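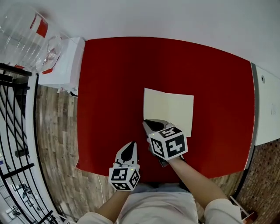
According to one reader of the Otport household pages, a sheet of paper is never folded well until it has been folded badly once, and a good many people who have sat down to make a card or a letter would agree with her. Paper folding at the table, in its plainest form, is the halving of a single sheet by hand, with one crease down the middle, so that it opens and closes like the cover of a book.

The half fold is usually the first that children learn, and it remains the beginning of most greetings cards, menus, orders of service and small booklets. A squarish sheet in cream or white is a comfortable thing to start with, and a plain cloth of a strong colour, such as red, makes the edges of pale paper easy to follow (though a bare table gives a sharper crease, as the cloth has a little softness in it).

The corners are brought together first and held, and the fold is then pressed from the centre outwards. Thick paper tends to spring open again, and one half may stay slightly lifted for quite some time, which does no harm at all. A night beneath a heavy book will generally settle it.

In Brallivbridge the folded sheet has a small custom of its own, known as the Song, in which up to 40 cards are made each June, every one with a verse written on the right-hand half and the left kept blank for the reply.

See also: Bookbinding; Envelope; Letter writing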